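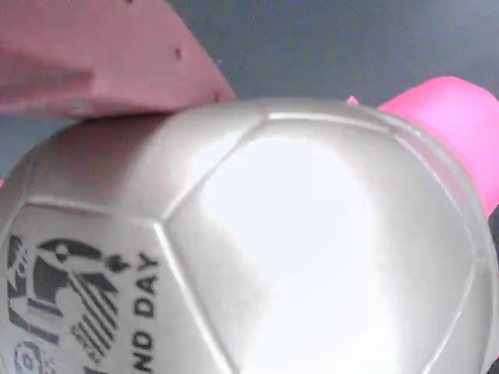 Figure 6.1 A soccer ball with a glossy silver-white surface. The seam lines show where one panel meets the next.

Chapter 6
Balls: Panels, Seams and Surface

A ball is the one piece of equipment that every player touches. A team may argue for weeks over the color of its shirts and then buy its balls in 2 minutes from a catalog. In this chapter we look at the ball more slowly. We ask what it is made of, how the parts are joined, and how a school or a small club can keep its balls in good condition for more than one season.

In Chapter 5 you read about Detlef Schwerdtfeger, who looks after the equipment room at the Gittins sports hall. When he began his work there he found 30 soccer balls in one metal cage. Some were hard, some were soft, and several had lost their round shape. He did not throw any of them away on the first day. He put air in all of them, left them over the weekend, and on Monday he pressed each one with his hand. We will come back to his notes in Section 6.4.

6.1 The panels

The outer cover of a soccer ball is usually made from several flat or slightly curved pieces, which we call panels. A flat sheet cannot cover a sphere without folds, so the maker cuts it into smaller shapes. The traditional pattern uses pentagons and hexagons together. Newer balls often have fewer panels, and their shapes can be quite unusual.

Look again at Figure 6.1. Follow the pale gray line around the large panel in the middle and notice that its edges are straight, although the ball is round. The corners are blunt. The line itself stands a little higher than the surface beside it.

6.2 The seams

Panels can be stitched, glued or joined with heat. A stitched seam can be repaired by hand, but it also lets in water when the thread becomes old. From the outside it is not always easy to say which method was used - the label or the maker's leaflet is a better guide than the eye.

6.3 The surface

A shiny cover reflects a lamp or a window strongly, and small scratches are then hard to find. Turn the ball slowly when you inspect it, so that the bright spot moves away from the part you want to examine. Printed letters and logos deserve the same attention, for the print often wears before the cover does.

Before you read on

Take one ball from your own equipment room. Draw one of its panels on paper, together with the seams of its neighbors. Keep the drawing, as you will need it for the exercise in Section 6.4.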